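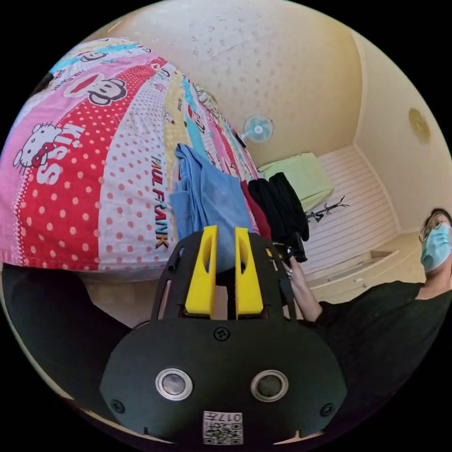

Buying handheld grippers for home laundry recordings, how many and what else do I need to budget for?

Posted by Siebe Van Beek

Hi all, long-time reader, first time I've had money to spend! I'm putting together a small order for our project at Vimdale. We want people to do ordinary chores in their own homes with a handheld gripper, starting with laundry: hanging things up, taking them down, sorting, folding. Sheets, shirts, the dark heavy stuff that bunches together, all of it. The recordings go to our arm team afterward.

I have $2000 for the first round and I'm stuck on how to split it. My boss wants as many grippers as the money will buy. I'd like to keep some back for spares and storage, but I have no idea how much is normal. The Galamov kit I'm looking at is $576 each with the camera included, fingers included, no case. So three kits eats almost the whole thing and leaves me $272. Is that crazy? Do I go down to 2 and spend the rest on bits?

Also wondering if soft fingers are worth paying extra for when it's mostly cloth. Homes are small, if that matters. We're talking bedrooms with a line or a rack squeezed in next to the closet.

Posted by havstead_tom

Go with 2. I ran a round like this last year with three kits and one of them sat in a drawer from January on as our parts donor, so really we had two kits and a very expensive bag of screws.

Two Galamov kits is $1152, so you'd have $848 left. I'd spend it like this:

- spare fingers, at least one full set per gripper (ask for the price before you order, they charged us less when it was all on one invoice)
- memory cards, and more of them than you think, cloth takes forever and people leave it recording while they hunt for a clothespin
- $80 set aside for a padded case each, so $160
- shipping, which I forgot completely the first time
- the rest stays in the pot until you've done a couple of weeks

On the fingers: for cloth I'd stick with the standard ones to start. We bought softer tips and they were lovely on T-shirts and useless on a wet fitted sheet. Your mileage may vary, ours was a pretty cheap set.

One thing about small rooms. Try the gripper in the tightest bedroom you've got before you pay for all of it. It's bulkier in your hand than it looks in a catalog, and if somebody's working between a hanging bedsheet and a closet door they'll be bumping into something every minute. Any decent seller will lend you one for a Saturday. If they won't, that tells you something about what support is going to be like!

Posted by Omoregie

I'd get the three. You can always buy cards later but you can't always get the same gripper later, models change. Label everything. Wide lens for bedrooms, a narrow one misses too much of the sheet.

Posted by pegboard_annie

Can't help with the brand, we built our own. But please put the people's time in your budget too. The first thing we ran out of was hours. A load of laundry with a gripper took our folks a lot longer than by hand, and we'd promised everyone a quick visit. Also ask who pays if a favorite shirt gets snagged. We had a little fund for that and it saved a couple of awkward phone calls.

Last updated in January

Comments

Siebe Van Beek: Thanks everyone! Going with two and the cases. Boss grumbled but the parts donor story did it.

havstead_tom: Ha, glad my drawer was good for something. Don't forget shipping.

linty_fresh: Does the $576 include a charger? Ours was separate.

Siebe Van Beek: Good point, I've emailed them to ask.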